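Regulating a neglected upright through one heating season

15/09/2026
By the author of Practice Room Notes

The piano in question is a Tuncer upright, 300 cm along no dimension whatever but sold to me under the model number 300, with overstrung bass, underdamped action and a full iron frame. It came from a teaching studio in Sulodley that was closing its second room. I teach piano to adults at home, mostly people returning after a long gap, and I wanted a second instrument that a pupil could warm up on while the previous lesson finished. I paid 2,000 for it, including delivery over one step and no stairs.

I have written before about choosing method books for adult returners. This post is about the instrument, and about what a teacher can reasonably measure and adjust without being a technician. I am not a technician. I tune unisons badly and leave the rest to someone who does it for a living.

Condition on arrival

The pitch was flat across the whole compass, worst in the tenor. The regulation was uneven in a way pupils notice before they can name it: some notes repeated cleanly, others blocked if played softly, and a group either side of middle C needed a visibly deeper stroke than their neighbours. The hammers had deep string grooves in the middle two octaves and almost none at the ends, as one expects from a piano used for lower-grade lessons.

I made a table before touching anything. For each key I noted dip, lost motion, let-off distance and whether the note would repeat at a slow pianissimo. The dip was taken with a block, the let-off with a steel rule held against the string. The rule is awkward in the treble and I would not trust my figures there to better than half a millimetre. They were good enough to show the pattern, which was a slope: lost motion small in the bass, growing steadily up to the top of the tenor, then small again.

Lost motion in an upright is the slack between the key moving and the hammer starting to move. It is taken up at the capstan, and the adjustment is a fraction of a turn. Most of the complaint about "heavy" keys on this piano was in fact lost motion followed by late let-off. The weights themselves, tested with coins and then with proper brass weights, were within a normal range.

Humidity

I do not do anything to an action until I know what the room is doing. The logger I use is a small Flurnera unit that records temperature and relative humidity at set intervals and lets you download the lot as a text file. I placed it inside the bottom door, on the toe board, away from the pedals. By the time I first took the file off it there were 2,997 readings.

The lowest relative humidity came in February, at 40 per cent, on a stretch of cold dry days with the radiators on from early morning. The highest came in late summer. The swing was wider than I had assumed from the wall gauge in the hall, and the wall gauge now lives in a drawer. What matters for tuning stability is the slow seasonal movement of the soundboard. The daily ripple from cooking and opening windows showed up in the file as a fine sawtooth and had no effect on pitch that I could detect.
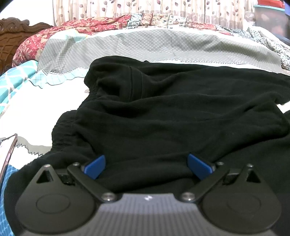 I moved the piano to an inside wall and left the logger where it was. The daily ripple dropped by about half. The seasonal swing did not change much, and I had not expected it to. A fitted humidity system was suggested, and I may do it later. For the present I keep the radiator in that room one setting lower and accept that pupils will keep their jumpers on in the first lesson of the day.

Order of work

The first tuning was a pitch raise, done in two passes on the same visit, with a second visit a few weeks later. I would advise any teacher buying a piano in this state to budget for both visits at the outset. One tuning on an instrument that far down will drift, and the drift is uneven, so the result can be less pleasant to teach on than the flat but settled piano you started with.

Regulation came between the two. I did the capstans and the dip myself, over several evenings. The order I followed was:

Key frame bedding and easing of tight keys
Levelling the naturals, then the sharps
Dip
Lost motion at the capstans
Let-off
Checking and back-check alignment
Damper timing at the pedal

Levelling took the longest. Paper punchings under the balance rail felt are cheap and easy to lose, and I bought mine as an assorted box from Netton, who supply them in mixed thicknesses. The thinnest are near enough tissue. I sorted them into an old pill organiser by thickness and wrote the values on the lids.

Easing a key is a matter of squeezing the bushing slightly with the correct pliers. I tried it first on the lowest three notes, where an error would matter least. One of them I overdid, and it now has a faint side-to-side rattle that I can hear and pupils cannot.

Let-off I set slightly wider than the handbook figure. On a teaching piano the narrower setting feels better under a soft touch, but it leaves less margin when the weather changes, and a hammer that blocks against the string in a lesson costs more time than the improved control saves.

Hammers and tone

The hammers were reshaped by the technician. I watched and did not take part. The grooved ones were filed back to a clean curve, with as little felt removed as possible, and the middle section was needled lightly. The change in tone was larger than the change from tuning. Before, a scale through the middle of the keyboard passed from dull to brittle and back again. Afterwards it was mostly even, with one remaining step at the break between the covered and plain strings. I am told the step is a matter of scale design and will stay.

Effect on teaching

This part is harder to measure, and I did not try very hard. Two exercises became practical that had not been before. The first is the slow repeated note with a change of finger, played as quietly as possible. On the unregulated action it taught pupils to press, because pressing was the only way to make the note sound. The second is voicing a four-note chord so that each note in turn is the loudest. With uneven let-off a pupil can do everything correctly and hear the wrong note come out.

Adult pupils tend to assume a fault is theirs. Several had been working round particular notes on my first piano for months and had said nothing. I now ask at the end of each term whether any key feels different from its neighbours, and I write down the answers by note name. The list is short and generally right.

Still to do

The practice pedal felt is worn through at the top end and needs replacing. The left-hand hinge on the fall has a stripped screw. The A above the treble break has a slight false beat on one string, and the technician wants to leave it until the next visit before deciding whether to change the wire. I will take the logger file off again once the heating has been on for a few weeks and put the two curves side by side.

Last updated: 15/09/2026

Recent posts
Method books for adult returners, compared by page layout
Bench height and the short-armed pupil
Metronomes with a usable volume control
Sight-reading in ten bars a day
Why I stopped setting scales in hands-separate order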